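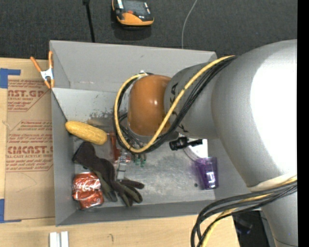
3.2 Intake and sorting of mixed items

The lost property offices in the study are all run by local transit authorities, and all of them handle small items differently from large ones. Coats, strollers and suitcases are tagged one by one on the day they arrive. Small items go into a shared container first and are tagged later, when a clerk has time. We call this container the holding bin, although the clerks use several names for it, including "the tray" and "the maybe box." In this section we look at how long items stay in the holding bin and what that delay does to the chance of a return.

Eight offices took part over a period of 12 weeks. They logged 1711 small items in total. Each record gives the date the item was handed in, the date it was tagged, a short text description, and the outcome at the end of the holding period. The offices in Cunmont and Findberg already kept most of this on paper, and their forms were copied into our format by the second author. The Nadero office had no written record of the hand-in date before the study began, so drivers there were asked to fill out a slip at the end of each shift.

Holding bins differ between offices. Most are open rectangular bins of the general type in Figure 1, kept on a table or counter where a clerk can see into them. Cordero uses a closed cabinet with drawers. We did not ask any office to change its equipment. Haworth has argued that closed storage leads to longer delays, as clerks forget what they cannot see, and we wanted to keep that difference in the data.

Descriptions were coded by two readers working apart. Each reader assigned an item to one of five groups: keys, eyewear, electronics, personal papers, and other. The readers first coded the same set of 100 records and then met to settle their differences. Nearly all of the disagreements involved key rings with something else attached, such as a bus pass holder or a small flashlight. We decided that any item with a key on it would count as keys. Items with no usable description ("black thing," "part of something") were placed in the last group and kept in the totals.

The main finding is that delay matters more for cheap items than for costly ones. Owners of phones tend to call on the same day, and the clerk will search the holding bin by hand if the phone has not been tagged yet. Owners of gloves or reading glasses tend to call once. If the item is still untagged at that point, the clerk checks the log, finds nothing, and says so. Few of these owners call again. In the records this shows up as a sharp drop in returns for eyewear that was tagged after the first call came in. Keys fall in between - people will call twice for keys, but seldom three times.

Vague descriptions had a similar effect. Clerks in Findberg wrote longer entries than clerks elsewhere, usually with a color and one mark of wear, and matched more phone calls without going to the bin. Maximiliano Robles, the senior clerk there, told us that he writes down whatever he would ask the caller about. Other offices wrote one or two words and relied on memory. This worked well enough when the same person took in the item and answered the phone, and poorly after a shift change.

Two limits should be noted. The study ran through February, when gloves and hats make up a larger share of what is handed in than they would in summer, and the mix of items may not hold for the rest of the year. We also have no record of items that drivers or passengers kept. Hand-in rates are likely to vary by route, and the offices could not give us passenger counts at that level.

The Cordero results do not clearly support Haworth's claim. Delays were longer there than the average for the group, but the office also had one clerk on leave for part of the study. We return to the question of closed storage in Section 4, where staffing levels are taken into account.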